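**Oddur Bach** · February 14, 2025

1/ Morning all! A few of you asked how the fruit sorting is coming along since I said I'd stop buying it by the armful and letting it go soft in the bottom of the fridge. So, settle in, I've got a cuppa and a lot of feelings about tomatoes.

2/ First thing, the blanket. I put the plaid one down on the table because fruit rolls, and on bare tabletop it rolls straight onto the floor (ask me how I know). It's also the most cheerful thing I own, all those colours, and in February I'll take whatever cheer is going.

3/ Tomatoes stay out. My gran kept hers out, her neighbour kept hers out, and I've never had a good one from the fridge. The kiwi can sit with them for now, and so can the plum, though I'll be giving that a gentle squeeze every day like a worried parent.

4/ Oranges get their own tray. I love the little white flowers printed on the bottom of it and I'm not ready to put it in the recycling, so the oranges have a lovely home until further notice.

5/ The small yellow-green ones live in the clear tub. I'd eat the lot standing up at the sink if I let myself, so they go to the back corner where I have to reach!

6/ Still to come: jam. I've got 893 g of sugar left in the bag and 281 g of plums in the freezer, and if anyone has a small-batch recipe their family swears by, please send it my way.

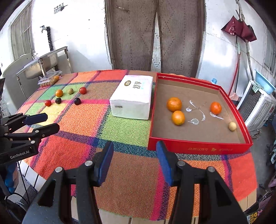 Fruit on the good blanket, oranges in their tray.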